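3. Materials and methods

3.1 Setting and sample

The study was carried out at Neris, a shared workshop building on the edge of a mid-sized town, let by the room to small firms and two further education courses. The building dates from the period when deep floor plans were preferred, and many of the rooms receive little daylight even on bright days. Most of them are lit by ceiling fittings put in by the first tenants. Over the years, individual tenants have added their own lamps, strips and coloured fittings, so that neighbouring rooms of the same size can be lit in very different ways.

We chose the building for this variety. Earlier work on lighting and close handwork has mostly been done in test rooms, where one feature of the light is changed and the rest is held steady. That approach gives clean results but tells us less about the mixed lighting that people put up with during an ordinary working day. Our interest was in how people who already work under such lighting judge it, and whether those judgements follow the measured light on the work surface.

A total of 50 people took part. All of them had worked in the building for at least three months and spent part of each day on tasks that call for looking closely at small parts, such as fitting, sorting, soldering or sewing. People who had been told by an optician that they have a colour vision deficiency were not excluded, but their answers to the colour items were analysed separately. Wearers of glasses were asked to use the pair they normally work in.

3.2 Classification of lighting

Each work surface was placed in one of three groups. The first group, plain white, covered surfaces lit only by white sources, whether warm or cool. The second, mixed, covered surfaces where white light was dominant but a coloured source could be seen to tint part of the surface. The third, strongly coloured, covered surfaces where the coloured light was dominant and white objects no longer looked white. Two raters made the classification independently, standing at the normal working position. Where they disagreed, the surface was visited again at the same time of day and the matter settled by discussion.

The third group needs some comment, as it is rarely dealt with in guidance on workplace lighting. Under a strong pink or magenta light, a white item takes on the colour of the source, and small differences between pale items become hard to judge. Contrast between light and dark items often stays high, which may explain why some users do not rate such lighting as dim even when they rate it as unpleasant. Figure 2 shows a surface from this group. The tint need not be even across a surface, and raters were told to record any second colour they noticed. 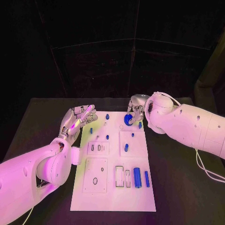

Figure 2. Work surface classed as strongly coloured. Pink and magenta light is dominant, with a faint yellow-green wash over the upper-left half of the white board.

Uneven tint of this kind was noted on the record sheet but was not used to form a further group, as there were too few cases for a useful comparison.

3.3 Measurements

Illuminance was measured with a hand-held meter at five points on each surface: the centre and a point near each corner. The meter was laid flat and the person taking the reading stood back so as not to cast a shadow. The mean of the five readings was used in the analysis, and the ratio of the lowest to the highest reading was kept as a measure of evenness.

Colour was recorded by means of a small spectrometer placed at the centre of the surface. For the strongly coloured group we do not report correlated colour temperature. The measure is meant for sources close to white and has little meaning for light that lies far from it. Chromaticity coordinates are given instead.

Readings were taken in April, with blinds left as the users had set them. Where a surface was near a window, a second set of readings was taken after dark. The daytime set is used throughout unless stated otherwise.

3.4 Questionnaire

Participants filled in the Huet visual comfort scale at their own work surface. The scale has separate parts for glare, ease of seeing detail, ease of telling colours apart, and general liking. Each item is answered on a five-point scale. We made one change to the wording - 'desk' was replaced by 'work surface' - since few of those taking part used a desk for the tasks of interest.

The questionnaire was given on tablets using the Allulent survey tool. Participants were asked to look at their normal work for a few minutes before starting and to avoid changing the lighting during the session. They were not told which group their surface had been placed in, or what the meter had shown.

3.5 Analysis

All analysis was done in Stata. Scores on each part of the scale were compared between the three groups by linear regression, with mean illuminance, evenness and age as covariates. Standard errors were clustered by room, as people sharing a room also shared most of their lighting. Missing answers were rare and were left missing. Results for the colour items are reported with and without the participants who had a known colour vision deficiency.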